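Condo listings sitting longer in Wevham?

hebdenrenter
Trying to buy a two-bedroom near the Hebden line. 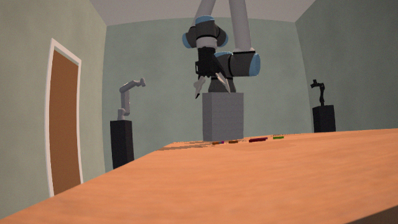
Most of what I saved in July is still up, and one place has been listed for 90 days with no price cut. Are sellers just waiting it out?

dellwood
Same on my street. Two came off the market and went up as rentals instead.

Darren Ellwood
I don't think it's slow. Anything priced right in Warnar went in 8 days.

marsh_lane
Warnar is houses though. Condos there carry dues of more than $900 now and buyers walk when they see that.

Darren Ellwood
Fair on the dues. I still wouldn't call it a buyer's market.

hebdenrenter
Dues on the 90-day one aren't in the listing. I'll ask the agent.

marsh_lane
Ask for the reserve study too.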